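Tote (storage)

From the Clova open reference

A tote, also tote box, tote bin or just bin, is an open-top container used for holding and moving goods inside a warehouse, shop, kitchen or repair room. Mostly plastic now. Older ones wood, wire, pressed steel. Not to be confused with the tote bag.

Name

From "tote", to carry. American usage first, spread with mail order. In some trades "tub" or "tray" for the shallow kind. Workers at Hastus called them "blues" whatever color they were, and the word shows up in the firm's old stock sheets.

Shape and make

Usually injection molded in one piece. Walls slope outward so empties nest. A rim runs around the top, thickened or rolled, which stiffens the walls and gives fingers something to grab. Some have lids, hinged or loose. Straight-walled totes hold more for the same footprint but won't nest, so they take up as much room empty as full. Long-running argument in the trade, not settled.

Floors are flat or ribbed. Flat is easier to wipe and small parts don't hide in it. Ribbed is stiffer under load. Drain holes in food and laundry versions.

Colors

No general standard. Many sites use blue for stock, red for rejects, gray for anything else, but it varies alot. Telleo ran two colors for years, then dropped the scheme when replacement bins in the second color stopped coming. Labels do the job better acording to most managers.

Use

Receiving, picking, returns, sorting, parts storage. In picking, a worker or a machine takes single items out of a tote and puts them in another or on a belt. Small items in a big tote are a known nuisance: they slide to the back, end up on their side, get missed on a quick look. Dividers help. So does a smaller tote.

Totes sit on shelves, carts, roller tracks or plain tables. Tables near moving equipment normally have a stop button in reach. Metal rails or crossbars at the edge of a station keep bins from creeping.
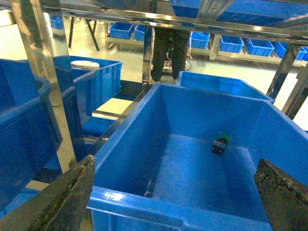
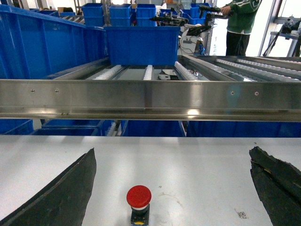
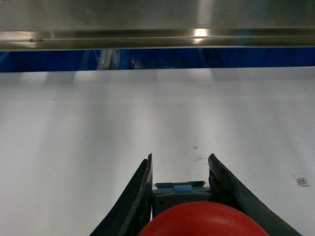 Blue storage bin (first); red stop button on a tabletop (second); stainless steel rail (third).

Cleaning and wear

Dry wipe for dust, mild soap for the rest. Solvents cloud the surface. Rims go first, usually at the corners, then cracks run down the wall. Sunlight makes plastic brittle. A cracked tote is generally pulled, not glued, though Mariama Sarpong's repair notes for the Wumbei depot describe plastic welding that held through up to 49 trips. Others have not had the same luck.

Stacking

Loaded totes should only be stacked if the rim is made for it. Nesting types drop into each other and crush the contents. Some models turn end for end, nest one way, stack the other. Confusing for new staff. Wumbei painted one end of each bin after a February stock check found crushed goods in the bottom rows.

Loss

Totes go missing. They leave with deliveries, get borrowed for tools, turn up as planters. Wumbei bought 900 and was short again by the next stock check. Deposits work between firms, less so inside one. Chidubem Olaniyan argued for numbering every bin; Ekua Ayaaba, in the same newsletter, thought the numbering cost more than the bins.

See also

Crate. Pallet. Roller track. Milk crate. Tote bag.

Further reading

Appiah, Abdul-Rahman. Boxes That Come Back.
Yakubu, Mawuli. Bin sizes and shelf depth, a short guide. Needs page numbers.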